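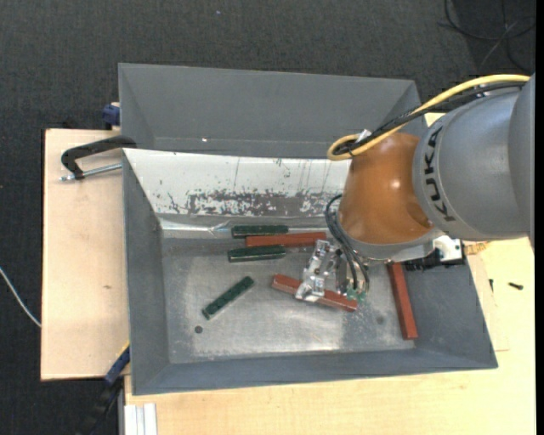

Home Reviews Workshop Storage Contact

Parach steel storage bin, large size: my review
By Dalia El-Sayed

I bought the Parach bin in June for the garage. Before it I had plastic tubs from Elto, and two of them cracked at the corners in the first winter. I keep heavy things there: tent pegs, chain, old door hinges, a bag of paving sand. So I wanted metal, and a colour which does not show dust.

The bin cost me 300 dollars with delivery. This is a lot for a box, and my husband told me so more than once. The walls are thick and the top edge is rolled over, so you can lean your arm on it without a cut. The feet are welded and they stood level on my floor, which is not a very good floor.

I put in about 400 kilos over one weekend, more than I had planned, and the sides did not bow. Moving it is another matter. You need a pallet jack, or you must empty it first — I emptied it.

Two complaints. The lid is sold separately and it was out of stock for the whole summer. Also the label holder is fixed with glue, and mine fell off after a few weeks. I wrote to the shop and they sent another one, also with glue. I used rivets.

The Ursu bin is cheaper and has a lid in the price, but my neighbour's has rust along the bottom seam already. For a dry cupboard I would take the Ursu. For a garage near the sea I would buy the Parach again.

We use cookies to remember your settings. Accept Manage

Related reviews
Jillix wall rack, model 2527
Elto stacking tubs after one winter
Ursu folding workbench 2603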